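Storeroom door

A storeroom door closes off a room used for stock, tools or records. It differs from an ordinary interior door mainly in its lock and its signs. Many are standard panel doors put to a new use, and the leaf is seldom changed when the room is.
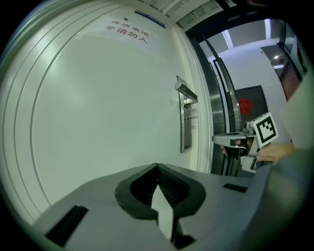 Access is usually limited by a mortise lock, with the lever and the key cylinder set on one long plate. Notices are kept short. In Chinese workplaces a common wording is 库房重地 over 非请勿入, as on the paper sign in red characters near the top of the white door, meaning "storeroom, important area" and "no entry without invitation." Paper notices fade and are replaced as needed.

See also: Escutcheon; Mortise lock; Stockroom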